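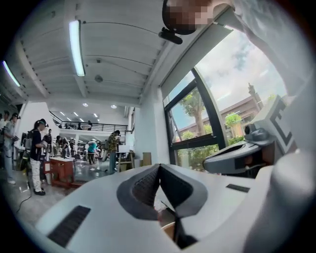

Distavley asked at the last walk-round whether the mezzanine is on the same checklist as the main floor. It is, from February on. One sheet covers both levels.

Hall inspection checklist, open workspace and mezzanine
Site: Assunção hall
Checked: Wednesday, before the morning session

1. Fluorescent tube lights, main hall
OK. One tube by the store room was slow to start. Replacement ordered from Gerker.

2. Recessed ceiling lights
OK.

3. Mezzanine railing
OK. Pushed by hand along the full length, no movement. Two bolts at the stair end have surface rust. Clean and repaint.

4. Large windows
OK. Seals sound. Outside shrubs to be kept clear of the glass.

5. Walkways between tables
Needs action. Minimum clear width is 36 inches. Two tables near the middle had crept in. Moved back and floor tape renewed.

6. Extension cords
Needs action. Three were run across the walkway without a cover. Covers are in the Trimix cabinet, bottom shelf. Use them.
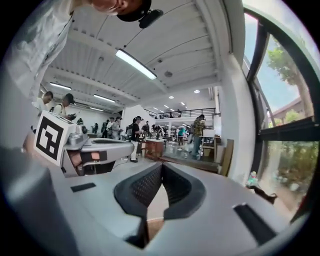
Main floor in use, ribbed ceiling and light fixtures overhead.

7. Ceiling speaker and announcements
OK. Test message was clear at the back wall. Hard to make out under the stairs when people are talking. Turn up one step and retest.

8. Fire extinguishers
OK. All gauges in the green. Tag on the stair unit is hard to read, new tag needed.

9. Exits
Needs action. Side door was blocked by empty boxes, nearly 10 of them. Cleared at the time of the check. Boxes go to the yard the same day.

Open items from last time: door closer on the side exit still slams. Part is on order.

Items 5, 6 and 9 to be looked at again before the next session.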